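The Second Arm

In August, Iwona Kaczmarczyk had to make a number, and the number had to be under 150.

It meant one hundred and fifty thousand, but in the Dilville office people always left off the thousands, like people who have never paid with their own money. Keith Maihi had written it on a yellow paper and put it on her screen. 150, all included. Under it he had written his initials, which he did also on birthday cards.

She took the paper off, read it again, and put it on the edge of the keyboard.

The workshop in Provo wanted a second arm. They had one arm and two jobs for it. In the mornings it belonged to Ewan Pryor and his insertion tests, and in the afternoons it belonged to Hamish Henare, who was teaching it to pack small parts for a customer. Every day at noon they changed the setup, and every day somebody lost a screw. This she knew from the request, which was four pages long and had a whole paragraph about the screws.

What the request did not have was a reason that Keith would sign. So she took the bus to Provo with her laptop and a sandwich, and at nine in the morning she was standing beside Ewan, looking at his monitor.

"It's the block one," Ewan said. "Sorry. It's not very exciting to look at."

"I came to look at it," said Iwona.

She pulled a stool closer. She had expected something large. In the request it was called a cell, and in her mind a cell was a room with a door.

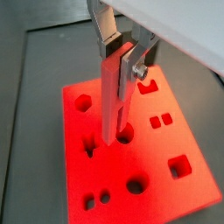
How much of a budget like this is the arm itself?
Often less than people expect. The gripper, the mounting, the safety work, the cables, the delivery and the days of setup can together cost as much as the arm, and it is better to put each of them on its own line.

This was from the guide that Jarnilo had sent with the quotation. Iwona had printed it and carried it in her bag, and she read that part two times while Ewan went for coffee. She liked the guide. It was written for a person who was not ashamed to ask. Beside the answer she wrote in pencil: delivery to which door?

The Jarnilo quotation was 146. It looked very good beside Keith's 150. It looked so good that she did not trust it, and when she went through it slowly she found that the gripper was not there. The arm came with a flat round plate at the end, and on the plate you could put what you liked, and what you liked was on another page.

"Did you see this?" she asked when Ewan came back.

He bent over the paper with his cup held away to the side. "Ah. No. I thought it was the same as the Hoani one."

"The Hoani one has a gripper?"

"The Hoani one has everything. But two of everything."

She knew this already. Hoani did not want to sell one arm. Hoani wanted to sell a pair, with a shared controller and two years of service, and for the pair they asked 296. The salesman, Cameron Kingi, had called her three times. He had a warm voice and he always asked first about the weather in Dilville. Half of 296 was 148, he said, so really he was inside her budget, if she thought about it in the right way.

"I have thought about it," Iwona had told him. "I cannot buy half."

"You'd be surprised what people can do across two budget years," said Cameron Kingi.

She had written this down too. She wrote down most things. When she first came to this country she wrote down words, and later, when she had the words, the habit stayed and took other things.

Ewan sat and moved something with the mouse. He was a tall man who made himself small when he worked, with his shoulders up near his ears. He explained to her that the test was simple to say and difficult to do. A block, a board, a hole. People thought the hole was the hard part, but for him the hard part was the last small distance before it, when everything you believed about your measurements had to be true.

"And if it is not true?" she asked.

"Then you start again. That's why I want the mornings and the afternoons."

She looked at the clock above the door. It was half past nine. At noon Hamish would come with his box of parts, and Ewan would have to take down whatever he had.

"How long does it take, to change from you to Hamish?"

"Forty minutes," Ewan said. Then he thought. "If he isn't talking."

"And back, the next morning?"

"Longer. I have to calibrate again. Sometimes it takes me until ten thirty before I get one good run."

Iwona opened the laptop and made a new line in her table. She did not say anything. In the request, under benefits, somebody had written improved flexibility and increased capability. There was no line about ten thirty.

"Why is this not in your four pages?" she asked.

"I don't know. It sounded like complaining."

She asked him to show her the log. He had one, but he kept it for himself, in a file with a rude name, and he went a little pink when he opened it for her. It went back to the spring. Every morning had a time when he arrived and a time when the arm was ready for him. She began to copy the two columns. It was quiet work and it suited her. On the other monitor the morning's pictures were open, and when her eyes got tired of the columns she rested them there.

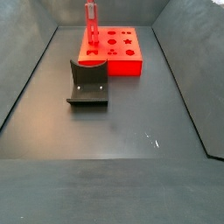 The board in the Provo cell, from the fixed view.

At eleven Hamish Henare came early. He was carrying the box of parts against his chest, and he stopped when he saw Iwona on his stool.

"You're the money," he said.

"I am the spreadsheet," said Iwona. "The money is Keith."

He laughed and put the box down on the bench. He was older than Ewan, with reading glasses on a string, and he had bought equipment before, in another company, and had strong feelings. He wanted the pair. He told her that a single arm from a different maker would mean two sets of spare parts, two kinds of software and two telephone numbers to call when it stopped. In his old company they had once saved a little in this way, and then they spent it again, slowly, on training.

"But the arm you have now is not from Hoani," she said.

"No."

"It is from Jarnilo."

Hamish took off his glasses. "It's from Jarnilo," he agreed. "So with the pair we'd have three arms."

"You asked for a second one."

"Three would be nice, though," said Hamish, and Ewan, who was facing the other way, made a sound into his cup.

She ate the sandwich on the steps outside, and from there she called Jarnilo. A young woman answered who was very kind and had to ask somebody about everything. Could the gripper from the present arm be used on the new one? The young woman asked somebody. It could, with the same plate, but then of course the present arm would be without. Could they sell one gripper only, of the simple kind, with two fingers? She asked somebody. They could. Iwona heard the number and wrote it on the sandwich paper, because her notebook was inside.

With the gripper it was 150 and a little more. The little more was some seven hundred. She sat with the paper on her knee.

She knew how Keith was about this. He was not a hard man. Once he had driven her home in the snow and waited until her door was open. But a limit for him was like the edge of a table, and seven hundred over was over, and he would send it back with his initials and it would be looked at again in the new year. By then Ewan would have lost a lot more mornings.

She called the young woman again.

"The training," Iwona said. "On page three. Two days for new users. They are not new users. They have had your arm for four years."

The young woman asked somebody. It took a long time, with music. A truck came into the yard, turned, and went out again. When the young woman came back she sounded happy, as if she had won something herself. They could take out one day.

When Iwona went inside, the two men were not changing the setup. They had made some agreement while she was away – Hamish was sitting with his arms crossed and Ewan had the mouse.

"He's giving me until two," Ewan said. "Because you're here."

"Because he whined," said Hamish.

So she stayed to see it. She put her coat over the back of the stool, and she noticed that Hamish, with all his opinions, had pushed his chair forward and was leaning in as much as Ewan was.

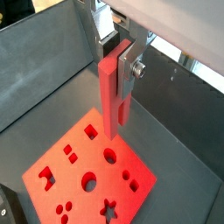

Should a small workshop plan for a second arm or for more hours on the first one?
It depends on what the changeover costs. If two jobs share one arm, write down for some weeks the time from the end of one job to the first good result of the next, and compare the value of those hours with the yearly cost of the new arm.

She had marked that part with a paper clip, and on the bus home she took it out and read it one more time, although she had already done what it said. The two columns were in her table now. She had added them up before Provo was out of the window, and then again from the bottom, the way her mother had taught her to add, and it came out the same.

She wrote the letter to Keith there, with the laptop on her knees and the road shaking the words. She wrote it first too politely and then took out the polite parts. She did not write flexibility. She wrote that the mornings in Provo began at eight and that the arm was ready at ten thirty on many of them, and that the log was attached. She gave the log a different file name. She wrote that the quotation from Hoani was a fair one for a company that needed two, and that this company needed one. Then she put the figures in a small table with the gripper on its own line, and the delivery on its own line, and one day of training.

There was still the question of the door. She had measured it before she left, with Hamish holding the other end of the tape. The crate would pass with a hand's width on each side if they took off the door closer. She wrote this also. It was perhaps not a matter for Keith, but he liked to be told things of this kind, and it made the letter look like it came from somebody who had been there.

Her telephone rang near the bridge. It was Cameron Kingi, and he asked her how the weather was.

"I am on the bus," said Iwona. "I will call you tomorrow," and she wrote it down, so that she would.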